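2021-09-01
Olga Cantero

Check sheet – hand grippers (pair) and folding bench, Stundolden workshop

Third go through since the May rebuild. Went round with Hugo Benítez, he read out, I poked things. OK / NOT OK / LOOK AGAIN. Comments under each. Sorry for spelling, typing this standing up.

1. Jaws open and close freely, both units
OK. Right one a bit stiffer than left. Hugo says it's the new spring, will wear in. Fine by me but if still stiff at the next check we swap it back.

2. Jaw pads, no sharp edges, no grit
LOOK AGAIN. Left pad has a burr on the inside corner where I filed it. Catches thin cotton. Ran a bit of old tights over it and it snagged twice. Needs wet and dry, 400 then 1000. Don't use the 50 grit somebody left on the shelf, that's for the floor.

3. Finger clearance behind the jaw
OK. Tried with my hand and Hugo's. His are bigger. No pinch with the handle held normally. You can get a pinch if you hold it up by the body, so don't.

4. Housing screws
OK now. 2 loose on the left unit, nipped up. Planar housings are soft plastic, so hand tight only please, last time the thread went.

5. Labels on and readable
OK. One on the right handle is lifting a bit at the corner. Fresh tape when someone has the roll.

6. Status light
OK both. Green on power up. If it isn't green don't start, don't fiddle, put it down and tell me.

7. Cables
LOOK AGAIN. Nothing frayed. But loose cable gets left lying on the bench top between goes and sooner or later it ends up in a sleeve. Unplug and coil it, hook is on the wall by the door. Hugo to fit a second hook.

8. Bench cloth flat, no ruckles
OK. Was moving about last month, now clipped underneath. Clips must not stick out past the edge, caught my hip on one.

9. Grip test on clothing
OK. Tshirt first, by the shoulder, then jeans. Lift slowly, hold, put down. No slipping with the shirt. Jeans slipped once by the waistband where it's thick, better when taken at the leg. Write down which bit you gripped, last sheet just said "fine" and that is no use to anyone.

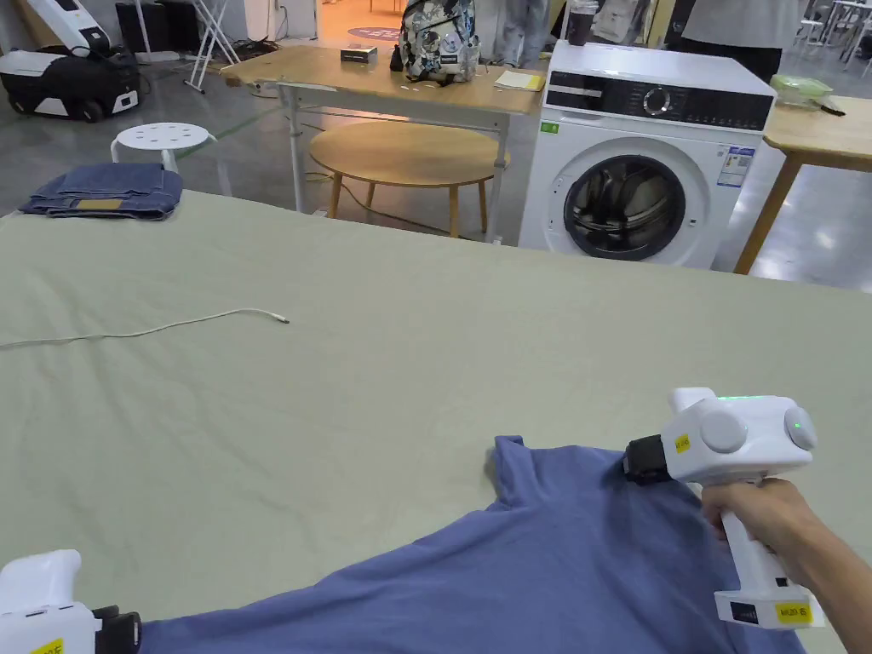

Do the same test with the left unit on its own, then both together. Both together is where people rush. Keep elbows in, and if the cloth goes tight between the two jaws let go with one. Do not tug it. Hugo tugged it and we had to reseat the jaw.

10. Floor round the bench
NOT OK first time, OK after. Stools to be pushed well back before anyone stands at the bench. I went backwards into one in May and have the bruise to prove it. Same for anything on wheels – park it, switch it off.

11. Washing machine
OK. Door shut while we work at the bench. Nobody loads it with a gripper until item 2 is done, I mean it, the rubber seal will not survive that burr.

12. Bags and drinks
OK. Bags go on the back table, not on the bench. Drinks with lids, away from the bench.

13. People standing near
LOOK AGAIN. Fine if they stay behind the machine. People do drift forward when it gets interesting. Tape line on the floor? Ask Rivas if we're allowed.

14. Bench feet / floor fixing
OK. No rocking. Crack in the screed by the back leg hasn't grown, pencil mark still at the end of it. Hugo reckons the Dramix in the new bit of slab makes it a non issue, I'd still like to keep the pencil mark.

15. First aid box
NOT OK. No small plasters again. Whoever is using them for blisters please bring some in.

To do
– sand left pad (me)
– second cable hook (Hugo)
– tape for label, tape for floor if Rivas says yes
– plasters
– redo items 2, 7 and 13 before next session, rest can wait

Signed O. Cantero, checked H. Benítez. Copy in the blue folder, other one pinned up by teh door.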